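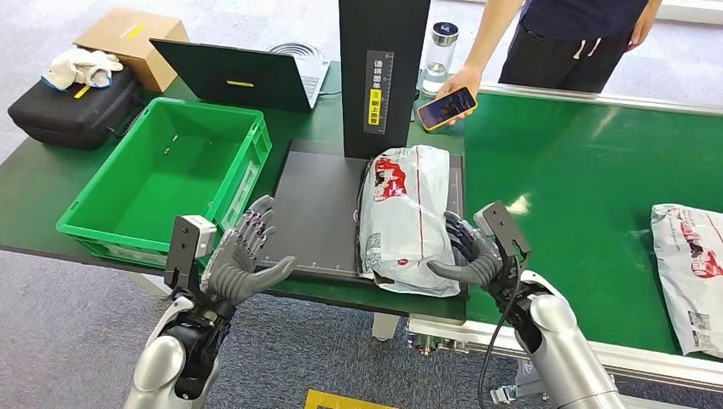 Issue 17

Preparing Parcels for the Calletex Returns Counter

Customers returning garments or small household goods to Calletex are asked to pack and label each parcel before attending the counter. The procedure applies to domestic returns lodged at the Ploltach and Evard branches.

Packing

Fold the item flat and place it in a plastic mailing satchel. The original satchel may be reused if the adhesive strip still holds. Expel excess air before sealing. Shoes and items with rigid edges must be sent in a carton.

Remove or fully cover any earlier address label. A parcel showing two barcodes will be held at the sorting centre until the sender is contacted.

Labelling

Print the return label at full size; labels reduced to fit a smaller sheet may be refused. Fix it to the largest flat face of the satchel, at least 4 centimetres from any seam, and smooth it from the middle outwards. Clear tape may be placed along the edges of the label but must not cross the barcode.

Write the order number on the packing slip and enclose the slip with the goods. Orders placed through the Hung catalogue carry a separate prefix, which must be included. 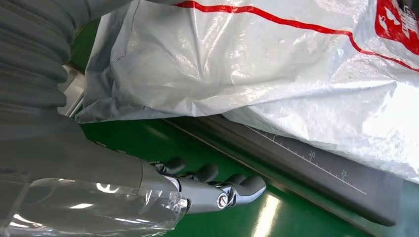 Can several items be returned in one satchel?
Items from the same order may be packed together, provided the satchel closes without strain. Items from different orders require separate satchels and labels.

Lodgement

Parcels lodged before 3 pm are forwarded the same day, except on Tuesday, when the collection leaves at noon. Retain the lodgement receipt until the refund appears on your statement. Enquiries about a missing refund should quote form 253, available at either branch.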